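4. Setting up the practice task in the simulator

Do this section after you have installed the Lidonar simulator and logged in with your club account (sections 2 and 3). Allow 15 minutes the first time. You don't need the real arms for any of it, and the club room computers and a home laptop are set up the same way.

4.1 Before you start

Check that you have:

- the club task folder, named Tunton, copied to your own drive
- a game controller or keyboard (a trackpad is hard work)
- at least 2 GB of free space for saved runs

Caution: Do not open the task straight from the shared drive. If two people have the same task file open, the second one to save will write over the first. We lost most of a team's work this way in February.

4.2 Loading the task

1. Start the simulator and wait for the main menu.

2. Choose Open Task, then go to your own copy of the Tunton folder.

3. Pick the file called trays_two_arms. The other files in the folder belong to later sections.

4. Set the speed to Normal. Slow is fine for your first few runs, but slow runs are not counted towards your practice log.

5. Choose the head view from the View menu. It is a wide, short picture with black bands at the top and bottom. The bands are part of the view and you can't turn them off, so don't waste time resizing the window.

6. Press Load. Both arms will move to their start positions. Keep your hands off the controller until they stop.

Note: If the arms load but the trays don't, close the task and load it again. If that fails a second time, copy a fresh Tunton folder from the shared drive.

4.3 Moving the cylinder to the blue tray

The left arm has a hand with several fingers. The right arm has a gripper. They are driven separately, and the Tab key switches between them. The name of the arm you are driving shows on the status line outside the view window.

1. Select the left arm and bring the hand down over the cylinder. Come in from the side, with the fingers open.

2. Close the hand in small steps. Hold the close button for too long and the cylinder will pop out and roll away.

3. Lift until the cylinder is clear of the table, then move it towards the blue tray. Stop just short of the tray wall.

4. Press Tab and select the right arm. Open the gripper and bring it over the blue tray. At this point the two arms are working close together, with the cylinder still in the left hand.
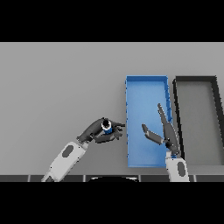
5. Check the gap between the arms before going on. If the left fingers and the right gripper are going to meet, back the right arm off first. It has more room to move on that side.

6. Press Tab again, raise the left hand over the tray wall, and lower the cylinder towards the floor of the tray.

7. Open the hand slowly. Use the right gripper to steady the cylinder if it starts to tip.

8. Move both arms clear of the tray and press Finish. The run is scored only when both arms are clear.

Caution: The simulator will let you drive one arm through the other at low speed without stopping the run. The real arms will not. Treat any contact between them as a failed run, even if the score says otherwise, and start again.

4.4 Saving your run

1. Choose Save Run. Name it with your initials and the run number, for example QT_17.

2. Tick Keep Video only if you want someone to look at the run with you. Video files are large, and the shared drive fills up quickly.

3. Copy the saved run into your team's folder – Maillard or Hetmont – before you log out. Runs left on the club room computers are cleared at the end of each month.

You need over 200 saved runs per team before you can book time on the real arms. Failed runs count towards the total as long as they are saved with the correct name. Split them up however you like within the team, but every member has to drive both arms.

4.5 If something goes wrong

The cylinder has rolled off the table. Press Reset Object. The run carries on, with a time penalty.

One arm won't move. Look at the status line first, as you may be driving the other arm. If not, unplug the controller, plug it back in and press Tab twice.

The view has gone to a side angle. You have pressed V. Press it again until the head view comes back.

The hand won't close fully. This is normal when it is holding something. If it happens with an empty hand, save the run and send the file to Quyên Tôn with a note of what you did just before.

The score stays at zero after Finish. One of the arms is still over the tray. Move it back towards its own side and press Finish again.

Go on to section 5 once you can do two clean runs in a row at Normal speed.

Robotics Club Set-up Guide | Questions: see Quyên Tôn in the club room | © Robotics Club | Back to top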